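Looking after rings at home: notes from the bench

Most of the repairs that come in to Pritchard are small ones. A claw has worn thin, a band has gone out of round, or a stone has started to tick when the ring is held to the ear. Much of this can be put off for years with a few habits at the kitchen sink and the workbench.

Washing

Use a small bowl, never the open sink. Fill it with warm water and a drop of plain dish soap, and let the ring sit for 20 minutes. Brush it with a soft baby toothbrush, working from the underside, where hand cream and soap build up behind the stone. Rinse in a second bowl of clean water and lay the ring on a lint-free cloth to dry.

This is fine for diamond, sapphire and ruby in gold or platinum. Do not soak pearls, opals, turquoise or emeralds. Wipe those with a damp cloth and leave it at that. Anything glued in place should stay out of the bowl too, and that includes a lot of older costume pieces.

Skip toothpaste and baking soda. Both will scratch gold. Bleach is worse and can weaken the solder joints, so take rings off before cleaning the bathroom or getting into a hot tub.

Checking the claws

Do this after every wash, while the ring is clean. Hold it under a good lamp and look at each claw with a 10x loupe. The tip should be rounded and lie flat against the stone. If it looks pointed, flat on top or lifted, stop wearing the ring until it has been seen to.

Then drag the ring gently across an old pair of tights. A claw that snags has lifted, even if it looks all right through the glass. Tap the side of the band with a fingernail close to your ear. A faint rattle means the stone is moving.

Do not push a claw back down yourself with pliers. Gold that has been bent a few times gets brittle, and a stone can chip under the pressure.

Setting up a small bench

You don't need much room. A sturdy table at about chest height when you are seated will do, with a lamp that swings from either side. Put a tray or an old apron under the edge to catch whatever drops. Cover the floor drain if you are working in a laundry room or basement.
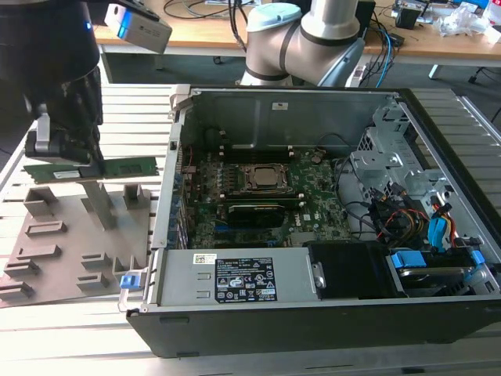
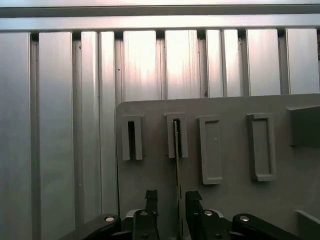

Metal slats at the workbench, seen in both pictures.

Keep polishing and cleaning apart. Grit from a polishing cloth will travel, and one speck in the wrong place puts a line across a bright finish. I use one drawer for cloths and another for brushes, and the cloths go in zip bags with the metal written on the front.

A treated cloth is enough for silver. Rub lengthwise along a band, never in circles, and turn the cloth often. The black marks on it are normal and it should not be washed. Throw it out when it stops picking anything up.

White gold is usually plated with rhodium, and rubbing hard takes the plating off sooner. If yours has started to look yellow at the back of the band, it needs replating, and no amount of polishing at home will help.

Storing

Diamonds scratch other stones, and each other. Give every piece its own pouch or its own slot in a lined box. Fasten chains before putting them away so they don't knot. A strip of anti-tarnish paper in a silver drawer lasts several months; change it in April and again in the fall if you want an easy way to remember.

Keep jewelry out of the bathroom cabinet. Steam dulls silver quickly and does pearls no good either.

A stuck ring

Hold your hand up over your head for a few minutes, then run it under cool water. Put a little window cleaner or dish soap around the band and turn the ring as you ease it off – don't pull straight. If the finger is going blue or numb, go to urgent care and have the ring cut. A cut band is a simple repair.

Paperwork

Take a clear photo of each piece next to a ruler and keep it with the receipt and any grading report. Have valuable items appraised again every few years. Write down the ring size as well – it saves a trip.

Glenys Ashworth

The repair counter is open until 7 on Thursday.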